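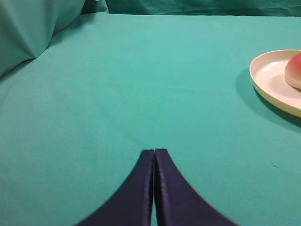
Wrist view, fingers nearly shut, peach-like fruit on the cream plate.

April 25, 2023. Third day with the Lemoslow gripper kit, and I'm warming to it, I must say! Rasano wants 700 for the pair of spare fingers, a bit rich, but the tips line up nicely. Still want to try the softer grip setting before our trial ends in June.

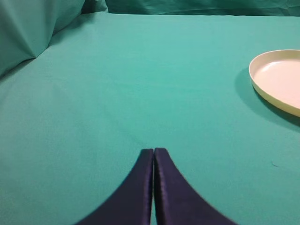 Same cloth, plate with no fruit in view.

Ask Prollotberg if their mount fits too.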